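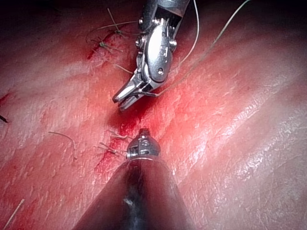 Zwei Instrumente am Schnitt

Restville Staffel 2: in welcher Reihenfolge gucken?

sofakante_nord
29. September 2019

Hallo zusammen, ich bin gestern mit dem Finale der ersten Staffel Restville fertig geworden (bis halb drei wach, selber schuld) und wollte heute gleich weitermachen. Jetzt zeigt mir Aludden aber zwischen den Staffeln noch ein Special an, das 42 Minuten geht und im Dezember spielt. Muss ich das vorher sehen oder verrät mir das was? 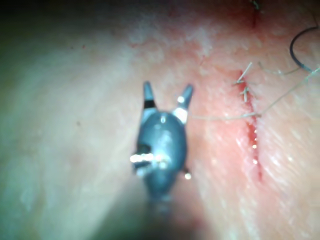

Dazu kommt, dass mein alter Visser-Recorder die Folgen von der Fernsehausstrahlung ganz anders sortiert hat als Aludden. Folge drei und vier sind da vertauscht! Ich will mir die Sache mit der Schwester auf keinen Fall verderben, also bitte ohne Spoiler antworten.
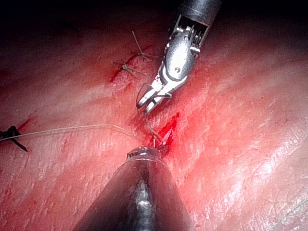 Mondkeks

Special zuerst, dann Staffel 2. Habs andersrum gemacht und saß die ersten beiden Folgen nur da und dachte, hä, wieso wohnt die jetzt in Pekdale? Ist im Special alles erklärt. Und nimm die Reihenfolge von Aludden, im Fernsehen lief das damals wegen irgendeinem Fußballspiel durcheinander. Viel Spaß, ich beneide dich, ich würde gern nochmal ganz von vorne anfangen!!

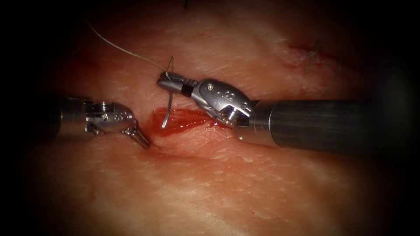
tante_fernbedienung

Ich fand das Special eher lahm und hab nach der Hälfte Wäsche zusammengelegt. Die letzten zehn Minuten solltest du aber mitnehmen, da kommt die Szene am Bahnhof. Zum Recorder kann ich nichts sagen, hab keinen. Staffel 1 war trotzdem besser, finde ich.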